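When my neighbor Shiela Calimlim and I decided to build a robot helper in the Grolaldale shared workshop, we thought the arms would be the hard part. They were pretty hard! But first we had to make a practice kitchen on the computer, and that took us most of January. A practice kitchen is a pretend room where a pretend robot can try things over and over, and if it drops a pear there, you don't have to mop.
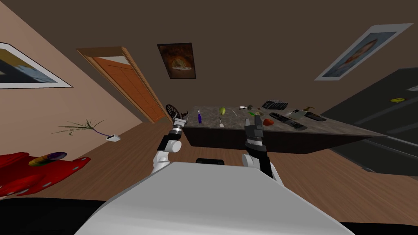 So we gave our robot a name, Pascual, and gave him plenty to practice on. A pear is round at one end and skinny at the other, a keyboard is wide and flat, and each one needs a different kind of grab. Your own hand works this out so fast that you never feel it happening - try picking up a spoon very slowly and you'll see what I mean.

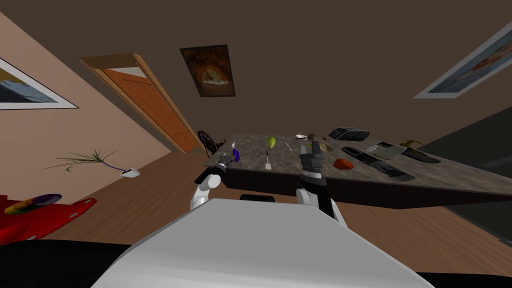
How does a robot know where to put its hand?
It uses a camera and some math. The camera finds the thing, the computer figures out how far away it is, and then each joint in the arm gets told how much to bend.

After that comes the practicing, and oh, there is a lot of it. We ran 100 tries at picking up one small thing, and Pascual missed 14 of them, so 86 went well. Shiela drew a star on the workshop wall chart for every good one (her hand got quite tired). 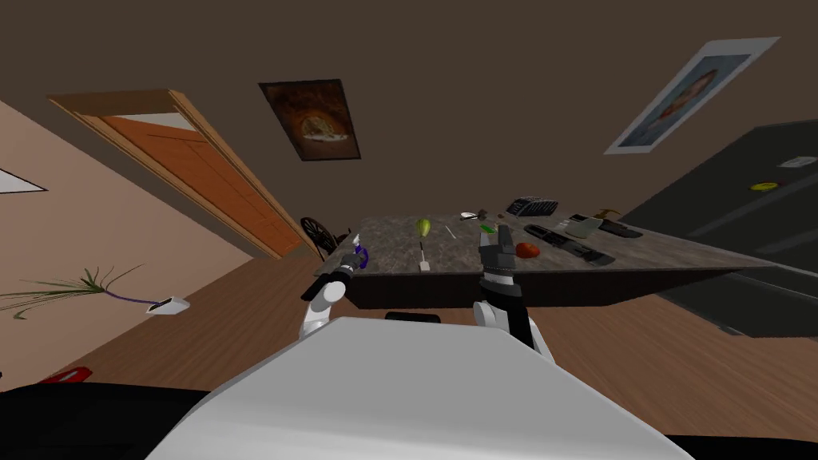

Why do robot grippers open before they reach something?
The fingers need room to fit around it. If they were closed, they would just bump the thing and push it away.

You can try this at home with kitchen tongs and a sock. Keep the tongs shut until you touch the sock, then try again with them open wide, and do it 20 times if your grown-up has the patience.
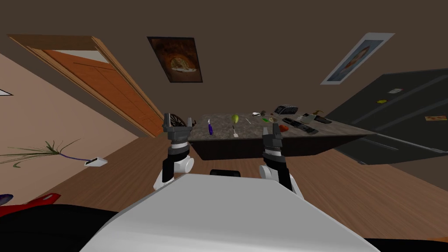 Now we're working on being gentle, since a squeeze that's fine for a remote control is much too strong for a tomato. We start with a very light squeeze and add a little more each time, and I write every number down in my notebook so we can find our way back to the one we liked.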